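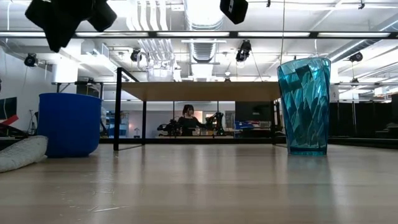 Aisling Fitzgerald

Bench automation is the use of small robot arms, fixed to or beside an ordinary worktable, for light handling jobs such as lifting, stacking, shelving and tidying. It differs from older factory automation mainly in scale. The arms work within a person's reach, and the people who look after them usually sit in the same room, often at the next bench.

Origins of the practice

Early benches were built around a single arm and a single job. The Guduseck workshop, one of the first to put two arms on every table, began with packing trials and soon moved on to crockery, jugs and cups. Household objects remain wonderfully hard work for a machine! Clear plastic and glass are difficult for cameras to pick out, and soft cloth never lies the same way twice.

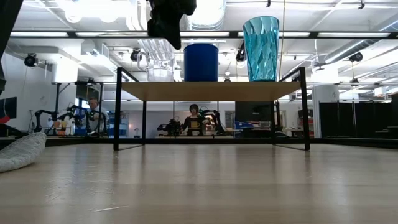 Pitcher, blue container and teal tumbler on a raised shelf, with neighbouring workstations behind.

Effect on jobs

The most striking change is in what people do all day. At Guduseck, staff who had been hired to pack and sort became bench leads, each in charge of setting out tasks, watching the arms and writing up faults. Tomás Egan, a former packer, drew up the shop's first fault list, which grew to 542 entries and is still used to train newcomers. Many entries are a single line – "handle facing wall" is a favourite.

Pay grades were slower to follow. Inès Collet's study of 200 bench workers found that most enjoyed the new duties and felt less tired in the shoulders and wrists, but that titles and wages lagged behind the work by a year or more. Long spells of watching brought a tiredness of their own, and several shops now change places every hour.
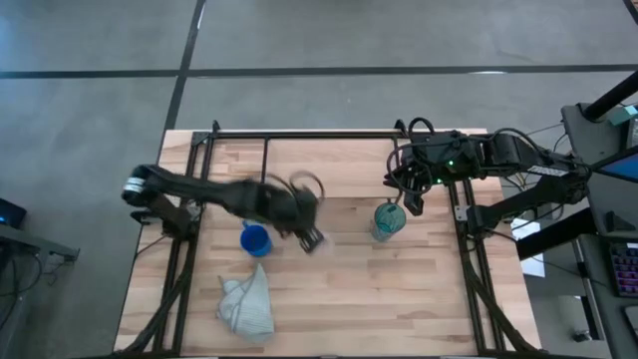

Skills are shared differently as well. A good packer's knack used to leave with the packer, while a bench lead has to put it into words, down to which side of a rim to take hold of. Brendan Ó Flaithearta, who ran evening classes for bench leads at Fahy, taught them to try each task by hand first, slowly and with two fingers. The classes filled up every July.

See also: Fixed-arm handling; Job rotation; Pivberg bench layout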